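Journal de travail, septembre, 6 h 40

Relu hier soir la version 5 de la note sur les signalements. Le tableau principal tient enfin : 2 091 fiches reçues par la permanence sur la période, dont 1 129 classées « violences commises par un conjoint ou un ancien conjoint ». Le reste se répartit entre harcèlement dans les transports, agressions par un tiers inconnu, violences au travail, et une catégorie « autre » que je voudrais voir disparaître avant la publication. Une catégorie « autre » qui grossit signale un formulaire mal conçu.

Point de méthode à régler aujourd'hui. Le formulaire de l'association Orkwood demande encore, à la rubrique 5, la tenue vestimentaire de la personne qui signale. Le champ est facultatif. Il figure dans le document depuis sa première rédaction, recopié d'un modèle administratif dont personne n'a su me donner l'origine. J'ai demandé à quoi il servait. Réponse de la coordination : « à compléter le contexte ». Aucune exploitation statistique n'en a été faite. Aucune orientation vers un avocat ou un médecin n'en dépend. J'ai donc proposé la suppression par écrit, avec copie au groupe de relecture.

Daithí Corrigan a répondu dans l'heure. Il est favorable à la suppression, mais souhaite conserver le champ dans l'archive des fiches anciennes, au motif qu'on ne modifie pas une donnée recueillie. Sur le principe il a raison. En pratique, conserver une colonne dans un fichier partagé revient à la laisser circuler. Compromis envisagé : extraction de la colonne, stockage séparé, accès limité à deux personnes, destruction au terme du délai légal. À faire valider.

8 h 15. Réunion téléphonique avec l'antenne de Gretevent. Ils reçoivent les personnes sur place, sans rendez-vous, et remplissent la fiche après l'entretien, de mémoire. Biais évident : les éléments notés sont ceux qui ont frappé l'accueillante. Les durées, les dates et le nombre de faits antérieurs sont sous-renseignés. En revanche le champ « tenue » y est rempli plus souvent que la moyenne, ce qui en dit long sur la façon dont la fiche est lue. Quand une case existe, on la remplit, et celle qui écoute finit par poser la question. L'effet sur la personne interrogée est documenté depuis longtemps dans les témoignages : elle comprend que sa conduite est examinée en même temps que celle de l'auteur.

J'ai demandé que la rubrique soit barrée à la main dès maintenant sur les formulaires papier, sans attendre la nouvelle impression. Accord de principe. La responsable voudrait une consigne signée.

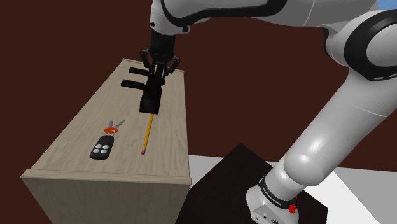
Repris ensuite le commentaire du tableau 3, délais entre les faits et le signalement. La médiane est peu parlante, la distribution étant étalée. Je préfère présenter des classes : moins d'un mois, un mois à un an, plus d'un an. La troisième classe est celle que les lecteurs de la presse locale interpréteront mal. Un délai long sera lu comme un doute sur la réalité des faits, alors qu'il s'explique dans les fiches par des motifs très ordinaires : logement commun, enfants scolarisés, absence de revenu propre, premier dépôt de plainte refusé. Ajouter une phrase à ce sujet sous le tableau, et la même dans le résumé, puisque le résumé sera seul repris.

Deuxième point de vocabulaire. La version 4 parlait de « femmes ayant subi un incident ». J'ai remplacé « incident » par « violence » ou « fait » selon le cas. La relectrice a rétabli « incident » à trois endroits pour éviter les répétitions. Je rétablis « fait ». Une répétition ne gêne pas dans une note technique. Supprimé aussi « crime passionnel » dans une citation indirecte : soit on cite entre guillemets avec la source, soit on n'emploie pas l'expression.

11 h 30. Appel du service des transports au sujet de la ligne qui dessert Dolan. Ils contestent la part des signalements rattachés au réseau. Leur argument : une partie des faits a lieu sur le trajet à pied entre l'arrêt et le domicile, donc hors réseau. C'est exact pour le code de lieu. Pour l'usagère, la différence est faible. J'ai proposé deux lignes distinctes, « dans le véhicule ou à l'arrêt » et « sur le cheminement », avec un sous-total. Ils ont accepté les deux lignes et refusé le sous-total. Je le mettrai en note.

Ils ont ensuite proposé une campagne d'affichage avec des conseils aux voyageuses : s'asseoir près du conducteur, éviter les écouteurs, prévenir un proche. J'ai répondu par courriel pour qu'il en reste trace. Ces conseils s'adressent uniquement aux victimes potentielles, et la plupart des femmes les appliquent déjà. Une affiche destinée aux témoins et une autre rappelant la sanction encourue coûteraient le même prix. L'arrêt à la demande en soirée aurait un effet plus direct, mais relève d'un autre budget. Pas de réponse pour l'instant.

Après-midi consacré au contrôle des doublons. Une même personne peut appeler la permanence puis se présenter à l'antenne, et produire deux fiches. L'outil Steta rapproche sur la commune, le mois et la tranche d'âge, sans nom. Le critère est trop large pour les grandes communes et trop étroit pour les petites. Vérification manuelle des paires ambiguës, terminée à 17 h 20. Les deux totaux cités plus haut sont après dédoublonnage. Le préciser dans l'intitulé du tableau et pas seulement en annexe.

Reste une objection que je n'ai pas traitée. Une hausse des signalements ne mesure pas une hausse des violences, on me l'opposera, et l'argument est recevable. Il ne permet pas non plus de conclure à une amélioration. Sans enquête auprès de la population, la note doit s'en tenir à ce que les fiches contiennent : des personnes ont appelé, elles ont décrit des faits, une partie d'entre elles avait déjà saisi un service sans suite. Ce dernier chiffre n'est pas encore consolidé. Le champ correspondant est en texte libre et il faut tout relire.

Pour demain : consigne signée pour Gretevent, relance du juriste sur la durée de conservation, relecture de l'annexe B, réponse à Corrigan sur l'archive. Vérifier aussi que la mention du numéro d'appel figure en première page. Elle avait sauté dans la version 4.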